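The Last Bus to Fumau

The number 27 left Ultgate at dusk, and I was the only one on it. I loved that! A whole bus to myself, all those seats, and the sea going pink beyond the window. I had my gran's recipe tin on my knees and her letter inside it, the one that began, "Go on a Thursday, when the bakery stays open late."

I had never been to Fumau. Gran had left it at 15 and talked about it for the rest of her life – the steep lanes, the bell, the buns with orange peel in them.
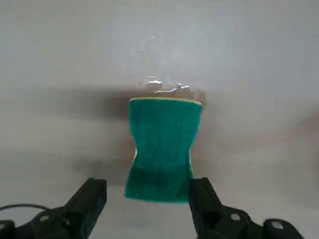 Why did she never go back?

She was afraid it would have shrunk. She told me so once, over the washing-up, and then she laughed and flicked suds at me and asked for the next plate.

The bus climbed past Dow, which was a pub and a postbox, and then we dropped so fast that my ears popped. And there it was! Lights all down the hill like spilled sugar, and the smell of baking coming in through the driver's window before we had even stopped. 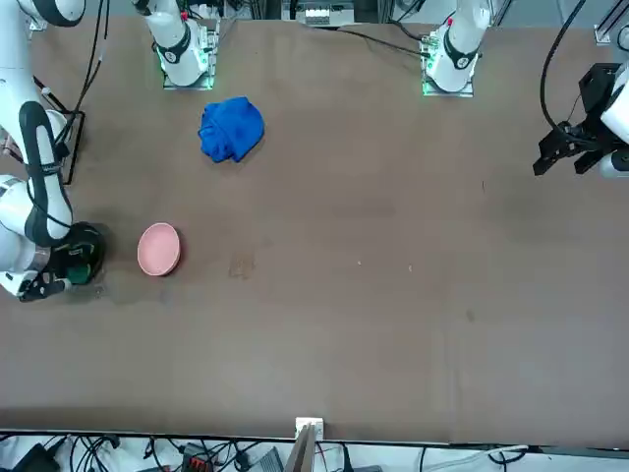
The Bakery

It was called Closetti, in gold letters, just as she had said. I went in and my glasses steamed up completely. I stood there grinning at a white blur until a woman's voice asked if I was buying or sheltering.

"Buying," I said. "Seven of the orange ones, please."

"Seven! Who's helping you?"

I opened the tin and showed her the card in Gran's handwriting, all butter stains and crossings-out. She wiped her hands and read it slowly, right down to the bottom.
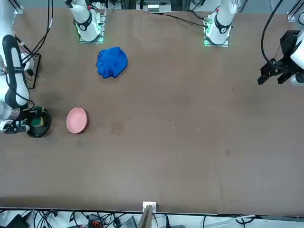
"She's put in too much peel," the woman said at last. Then she turned the card over, read the back, and lifted the flap in the counter. "Come through. We'll make them her way and see."

I left my coat on a flour sack and followed her in.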